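Imprimir esta página | Enviar por correo a un amigo

CONSEJOS PARA CASA Y TALLER
¿Ya puede una máquina recoger la mesa por nosotros?

Por Vasilis Dumitrescu
12/30/19

Muchos lectores me escriben con la misma pregunta: si vale la pena esperar un robot que haga las tareas de la casa, o si es mejor organizarse bien y seguir con las manos propias. Yo trabajé bastantes años en un taller pequeño de Zumholm, donde teníamos una máquina para cortar y otra para contar tornillos, y desde entonces sigo este tema con mucho interés. Voy a contestar con cuidado, porque no soy ingeniero y no quiero prometer nada.

Mi respuesta corta es: para algunas tareas sí, para recoger una mesa todavía no del todo. Una máquina lava muy bien los platos si alguien los coloca dentro. Aspira el suelo si alguien quita antes los calcetines. Lo difícil es siempre esta parte de antes, cuando las cosas están mezcladas y cada una tiene otra forma y otro peso.

Piensen en una caja de plástico y en una bolsa de plástico. La caja se queda quieta y tiene bordes. La bolsa cambia de forma cuando la tocas, brilla con la luz y a veces se pega a lo que está al lado. Para nosotros es lo mismo agarrar una o la otra - lo hacemos mientras hablamos por teléfono. Para unas pinzas de dos dedos son dos problemas diferentes.

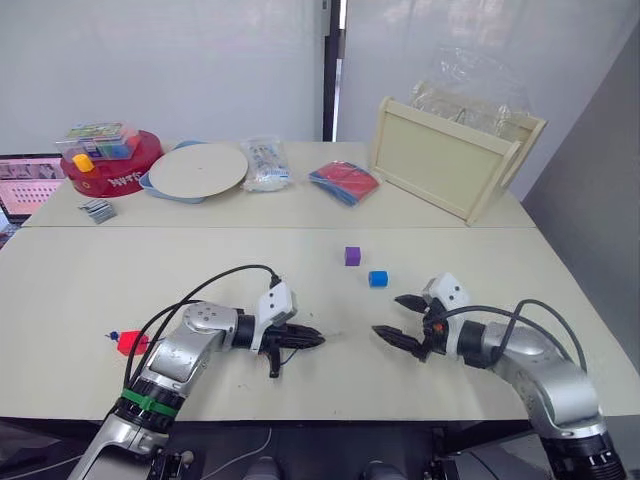 Por eso mi primer consejo es empezar con lo duro y pequeño. Cubos, piezas de juego, tapas, cajitas. Si usted prueba algún aparato con pinza, aunque sea uno de juguete, dele primero estas cosas y deje sitio libre entre ellas. En el taller hicimos una prueba con un brazo Brillon de segunda mano: teníamos que pasar 54 piezas de una bandeja a otra. Con las piezas separadas dejó caer solamente ocho. Con las mismas piezas en montón, paramos la prueba antes del final, porque empujaba más de lo que levantaba.

El segundo consejo sirve también para la casa sin ninguna máquina. Divida la mesa en dos zonas. Delante, lo que se está ordenando ahora. Detrás, lo que espera. Mi mujer lo hace así con los juguetes de los nietos y termina antes que yo, que siempre quiero hacer todo al mismo tiempo.

Tercero, los paquetes blandos y las bolsas transparentes. Métalos en un recipiente con paredes rectas y ya no tiene que pensar en ellos uno por uno. Un cajón de madera es muy bueno para esto, pero póngalo de pie y con la abertura hacia arriba, que si está de lado se sale todo. Las láminas de plástico arrugadas yo las doblo o las tiro el mismo día.

Cuarto, las cosas redondas. Los botes con tapa van abajo y las cajas ligeras pueden ir encima, si la tapa es plana. Nunca al revés.

Y un consejo más, sobre los cables. Quien tiene en el banco de trabajo una máquina que se mueve, tiene que dejar el cable con curva suficiente para que el brazo pueda estirarse. Un cable demasiado corto tira del enchufe, y uno demasiado largo arrastra las piezas pequeñas al suelo. Yo pongo una brida cada 9 centímetros en la parte fija y ninguna en la parte que dobla. En marzo cambié así todos los cables de mi banco y no he tenido que tocarlos otra vez.

¿Y el precio? Un lector me mandó el folleto de una pinza sencilla de la casa Angelovski, que cuesta 285 euros sin el brazo. Para un taller que repite la misma pieza todo el día, puede tener sentido. Para guardar los juguetes de un niño me parece mucho dinero, y además después hay que guardar también la pinza.

Lo que más me gusta de los brazos es cuando trabajan dos juntos. Una mano sujeta y la otra coloca, como hacemos nosotros al cerrar un bote. Con un solo brazo hay que fijar el bote en la mesa, y en una cocina normal esto no es práctico. Creo que el primer aparato que ordene de verdad una mesa familiar tendrá dos, y será lento. A mí no me molesta que sea lento, si puedo irme a tomar el café.

Si alguien ha probado algo parecido en su casa, me interesa saber con qué objetos falló primero.

Artículos relacionados
- Cómo ordenar el banco de trabajo en una tarde
- Separadores Hutus para cajones: nuestra opinión
- Bolsas transparentes o cajas: qué conviene para piezas pequeñas
- Quitar etiquetas pegadas sin rayar el plástico

Imprimir | Enviar por correo

Contacto | © 2019 Consejos para casa y taller | Volver arriba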